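We use cookies to remember your settings and to count visits. Accept all | Manage preferences

Progress report to the Orkmont fund: desktop gripper kit review
Prepared by Libor Matoušek, Skirnton workshop
Period ending November

The grant pays for a review of the Holub arm kit as a low-cost teaching product. We agreed to look at assembly, handling of light objects, and the quality of the printed parts. Assembly is finished. Handling work is under way and will take most of the next period.

The kit arrived as 176 parts, counting screws. Dilruba Bhuiyan built the first arm from the printed manual and logged 20 corrections, most of them wrong screw lengths. Watemum, the seller, has accepted all but five and says the next printing of the manual will include them.

Handling work uses paper cups. They are cheap, they dent easily, and a student can see at once when the grip is too tight. We have budgeted for 200 grasps, split between the rim and the side wall.

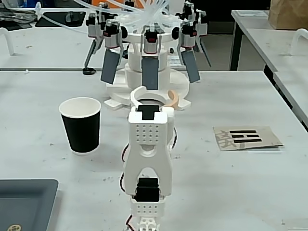
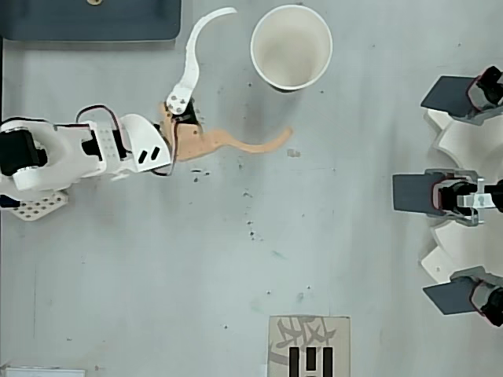
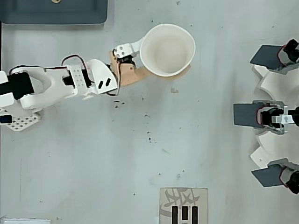 White printed brackets, black servos and a paper cup on the table.

Cable routing is our main open point. The manual gives one drawing for it and no lengths, so Dilruba worked out her own. We have asked Watemum for a proper wiring page. The printed brackets have needed no rework so far, though two of the holes on the spare wrist part had to be cleared with a drill.

Spending is within budget. The only extra cost was a second set of servo horns, paid from the parts line. We ask to move what is left of the travel line to spare servos, and need a reply before the next order goes in.

Next period: complete the grasps, repeat the build with a student who has not seen the kit, and send Orkmont a draft of the buying advice.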